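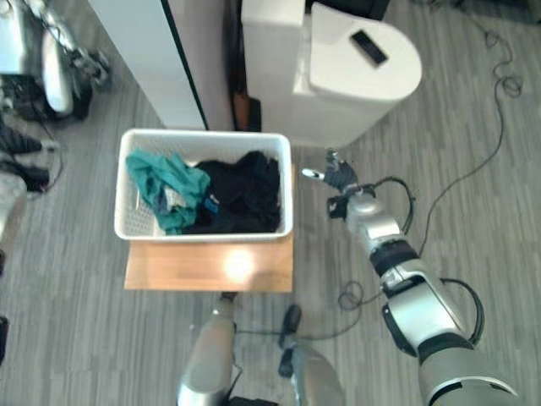
In Defense of the Half-Full Basket

My mother-in-law, Colleen Grewal, believes a laundry basket has two proper states. It's full, and then it gets washed, or it's empty, and then it goes back in the closet. Anything in between makes her itch. She'll come into my house, look at the basket, and say "Oh, are you in the middle of something?" and I'll say no, Colleen, I'm just a person with some laundry.

I've been thinking about this more than I should. We moved to Fostthorpe last December, into a place with no laundry room and a closet you have to enter sideways, so the basket lives out in the open now. I walk past it all day long. And at some point I noticed that I like it best when it's half full, and that I've been made to feel bad about that for most of my adult life!

So let me make my case.

A small load is a load you can finish. I grew up in a house with 4 kids (I was the third) where laundry happened once a week, all of it, in one enormous miserable day. There were heaps on the floor. The heaps had names. By dinnertime everybody was cranky and the couch was gone under towels, and some of those towels stayed there until the next laundry day came along and buried them. I swore I'd do better, and then I grew up and did exactly the same thing for fifteen years, because that was what laundry looked like to me. You waited until it was a mountain, and then you climbed it.

These days I wash a few things at a time. A couple of shirts, something dark, whatever little scrap of a sock or a washcloth has worked its way in between. Folding it takes as long as it takes the kettle to boil. I put it away -- really away, in drawers -- and I feel like a woman in a magazine.

I know what's coming, since I've already had this fight with my friend Struan Lamont, who is otherwise a reasonable man. Struan says it wastes water. He says it wastes electricity. He's got a point, and I won't pretend he hasn't. If your machine uses the same amount no matter what you put in it, then two half loads cost you more than one whole one, and you should think about that. I do think about it. I use the short cold cycle for almost everything, I hang what I can, and I wear my jeans many more times than I'm going to admit here. But I also remember what my big loads were like. I'd run one, forget it, find it smelling like a pond, and run it again. Sometimes a third time! Struan doesn't count those in his math.

Then there's the sorting question. Can the greens go in with the blacks? Jean Pollock, who lived across the hall from me in my first apartment, kept 3 separate hampers in a bedroom so small that she had to climb over one of them to get to her bed. Whites, lights, darks. She was very proud of the system and I was very impressed by it, and I bought hampers of my own and used them correctly for possibly one week. After that they were just three places to lose a sock.

I've come around to thinking most sorting is a nervous habit. A brand-new red sweatshirt, sure, keep that thing away from everybody. White shirts you care about, fine. But a teal top that's been washed every week for years has given up all the dye it's ever going to give, and it can ride around with the black leggings in cold water and come out the same as it went in. I've done this with everything I own and the only casualty was a dish towel, which was ugly before.

I also want to say a word for the cheap plastic basket, the kind with holes. People spend real money on baskets now. I went shopping with Senga Semple when she was redoing her bathroom and she showed me one, sort of a woven tower with a lid and a linen bag inside it, and I thought it was gorgeous, and I also thought, well, nothing that goes in there is ever coming out again. A lid is a terrible idea for a person like me. If I can't see the clothes, I don't have clothes. I have a nice piece of furniture and nothing to wear.

With the plastic kind, air gets in through the sides, so a damp towel has a fighting chance. You can rinse it in the tub. You can drag it with one foot while you're on the phone. Mine has been a toy garage and a cat bed, and once it carried 500 paperbacks down two flights of stairs (not all at once, I made a lot of trips and I complained on every single one). Try that with linen.

And you can leave a sleeve hanging over the edge and it looks like what it is. This is where Colleen and I really part ways, I think. To her a sleeve over the rim is a sign that things are slipping. She raised her kids in a house where company might turn up any minute, and company did turn up, and the state of your wash was apparently something company had opinions on. I get it. I've seen pictures of that house and you could have done surgery in it.

But who is coming over to my place to look at my laundry? Senga comes over, and Senga has left dishes in her oven to hide them. Struan comes over and talks about the electric bill. They've both moved the basket to get to the good chair, and neither of them has ever said a word about what was in it.

There's some pleasure in it, too, if you let there be. Clothes in a heap have nice colors. They've got folds and creases and they flop over each other any old way, and I'll stop sometimes with my coffee and just look. Then I drop my cardigan on top and go answer my email.

Colleen's staying with us again next month. I've already decided I'm not going to run around the night before stuffing everything in the machine like I usually do. The basket is going to sit right where it sits. She can ask me if I'm in the middle of something, and I'm going to tell her yes, and offer her the good chair.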